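# About us

So, hi! I run the packing floor at Kumsa, and I got asked to write this page because I've been here longest (7 years in October, if you're counting). We fill sample kits for schools and craft stores out of one building in Grurnau – up to 400 kits on a busy day.

We used to sort every single piece by hand. My wrists remember it well! Then we brought in arms from Sesteck, and people were nervous, me included. What happened is that the 8 of us on the sorting line moved over to planning, checking and fixing, and everyone kept their hours. I wrote that into the shift agreement myself and I'm still a little proud of it.

These days we try a new layout on screen first, with plain boxes and colored cubes standing in for the real trays and parts. 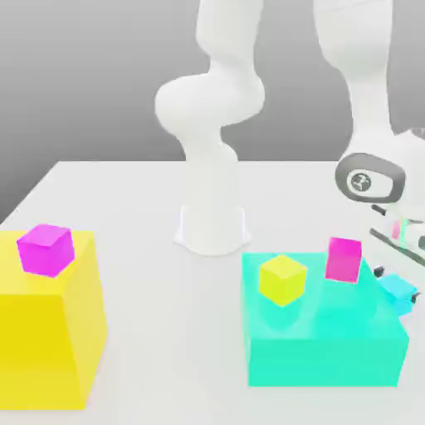 The folks who used to do the sorting are the ones who say where the trays go, and they argue about it a lot – reach, spacing, which arm should stay out of the way. I love those arguments. Once we agree, the layout goes to Fisteck for the floor setup, and we walk it together before the first shift.

Want to come see us? Call the front desk and ask for extension 2224.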